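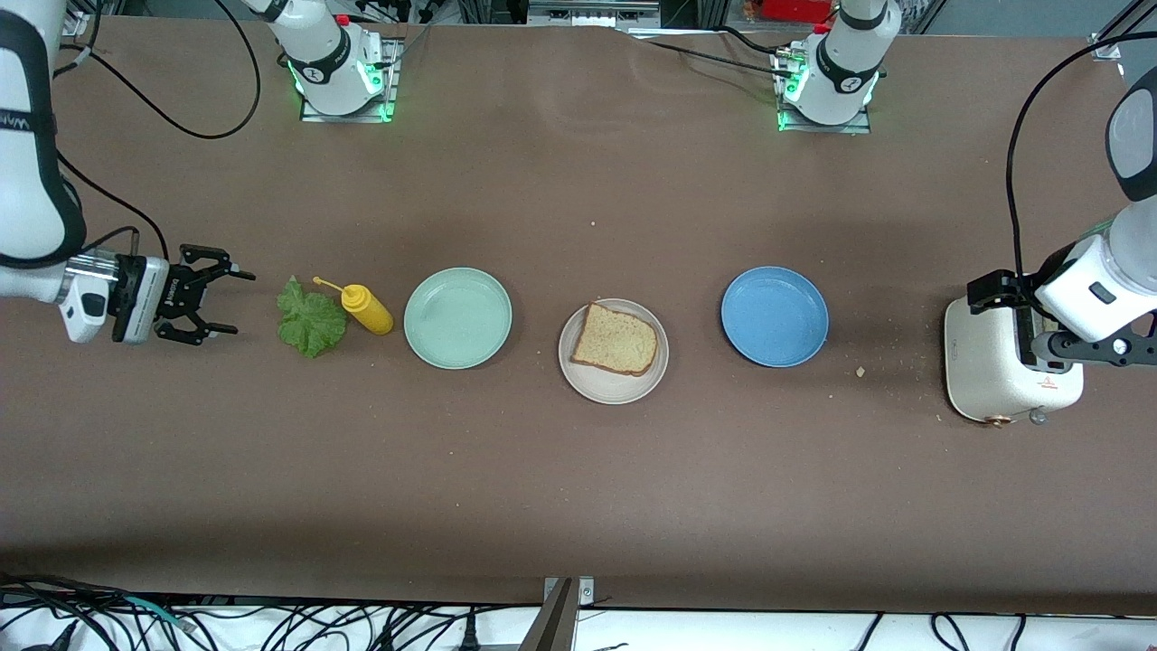 A reader in Drulcombe wrote in after our April round-up to say that her practice had dropped Mondora at renewal, that the trust ledger export had never balanced on the first attempt, and that any review which left this out was not worth the reading time. The point is fair and is dealt with under trust accounting.

Mondora is a matter management package for small law practices. It covers matter opening, conflict checks, time recording, document assembly, billing and trust accounting. The version reviewed is the hosted one, on the standard plan, set up for a practice with 4 fee earners and a mixed load of conveyancing, wills and estates, and minor commercial disputes. The package it replaced was Sketano, so most comparisons are with that.

Matter opening and conflicts

A new matter takes one screen. Client, other side, related parties and the matter type are entered together, and the conflict search runs when the record is saved. The search catches former names and trading names if they have been recorded as aliases. It does not catch them in file notes. Sketano did, at the cost of a great many false hits. Results can be printed to PDF and lodged on the matter, with the search terms shown.

Time recording

Units are set at six minutes by default and can be changed per client. The timer keeps running when the browser tab is closed, and there is no idle prompt. One file note was recorded at just under 11 hours before it was picked up in the draft bill. Manual entry is quick, and the keyboard shortcuts are sensible. Fixed-fee matters still accept time, which is written off on a separate line and reported by author.

Document assembly

Precedents are Word files with merge fields. Conditional clauses work to 2 levels of nesting; a third level is accepted by the editor and then ignored at merge without an error message. For a simple will or a costs agreement this is adequate. For a lease with options and a guarantor it is not, and we kept the Shen add-in for those. Shen reads Mondora's client fields through the standard connector, although address lines come across in capitals.

Trust accounting

Receipts, payments and transfers behave as expected, and a ledger cannot be overdrawn without a supervisor login. The monthly reconciliation is clear. The export is the weak part: it is limited to 1000 lines per file, and where a period runs over that limit the opening balance of the second file is blank and has to be keyed by hand. This is probably what our correspondent ran into. The limit is given in the release notes dated 29/03/2022 but not in the help pages.

Support

Tickets were answered within a business day — phone support is extra. The one call we paid for was 40 minutes long and resolved the address problem only in part.

Mondora suits a practice that bills mostly by time and keeps its precedents plain. Practices with a busy trust account should ask for a trial using their own data, including at least one full month's export, before signing for the annual term.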